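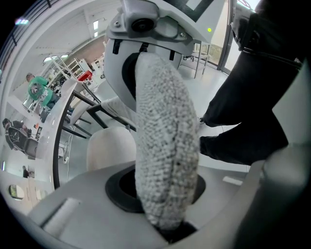 Close view, with flecks in off-white, light grey and dark grey.

Nidum Meeting Armchair
Altado Contract Seating

The Nidum is an upholstered armchair for meeting rooms, reading rooms, waiting areas and shared offices. It is supplied to schools, libraries, local authorities and private organisations, either singly or as part of a full room order with tables from the Flelline range.

Frame

The frame is made of steel tube with a black powder-coated finish. The arms form one continuous line with the back, so there is no exposed joint at the point where the hand rests. All four feet are fitted with replaceable glides. Felt glides are supplied unless the order states that the chair will stand on carpet, in which case hard glides are fitted before despatch. Customers who move chairs from a carpeted room to a hard floor should change the glides first. Spare sets may be ordered at any time under the accessories heading of the order form.

Seat and back

The seat is a moulded foam pad on a plywood base, covered in fabric and fixed from below. It can be removed with an ordinary hexagonal key and sent back for re-covering while the frame remains in the building. The back is upholstered on both faces and is not removable by the customer.

The foam is available in two grades. Standard grade suits rooms where meetings are short and users change often. Firm grade is recommended for reading rooms and for any room where the same person will sit for most of a working day. The two grades look the same once covered, and a label beneath the seat records which has been fitted.

Fabric

The Nidum is offered in plain weave, in a flat knit and in a heavier bouclé. Greys are held in stock. Blues, greens and rust are covered to order and take longer. Because dye lots vary, customers furnishing a large room are advised to place a single order for the whole quantity, including any spares. A later order will be matched as closely as possible, but an exact match cannot be promised.

Swatches are sent free of charge on request. They should be viewed in the room where the chairs will be used, by daylight and again under the evening lighting. 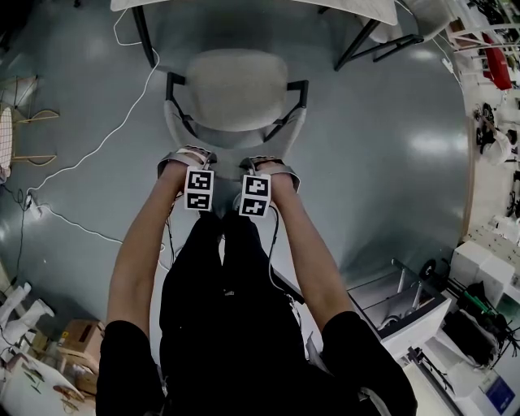
Where chairs are to be used at a table, the height of the arms must be checked against the underside of the table top before ordering. The Nidum passes beneath all tables in the Flelline range. Tables by other makers often have a rail or cable tray fixed behind the front edge, and the measurement should be taken to the lowest part of that rail. Our sales office will check a drawing or a sketch with dimensions if one is sent with the enquiry.

Care

Vacuum the seat and back regularly with a soft brush attachment. Spills should be blotted at once with a clean white cloth and never rubbed. Water-based upholstery cleaner may be used on all fabrics in the range after a test on the underside of the seat. Bleach, solvent and steam must not be used. The frame may be wiped with a damp cloth and mild soap.

Fixings should be checked after the first month and at the start of each year thereafter. A chair that rocks on a level floor should be taken out of use until its glides and fixings have been inspected.

Guarantee

Frames are guaranteed for three years and fabrics for two, in normal indoor use. The guarantee does not cover fading in direct sunlight, damage from pets, or chairs that have been re-covered by a third party.

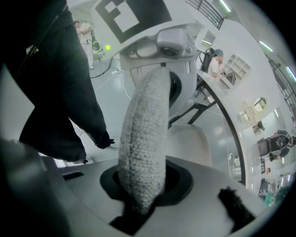 SEOK, December

Altado wishes to inform customers of a change to the re-covering service. Seats returned for re-covering will now be received at the Seok workshop only, and the collection point at the former showroom has closed. Each seat should be marked on the underside with the order number and the name of the room from which it came. Loan seats are available while work is carried out, subject to stock, and should be requested when the collection is booked.

Existing bookings are not affected. Questions about the change should be addressed to Flurina Grabner, Customer Service, at the Seok office.

Related products: Nidum side chair, Nidum glide set, Flelline meeting table, Flelline folding table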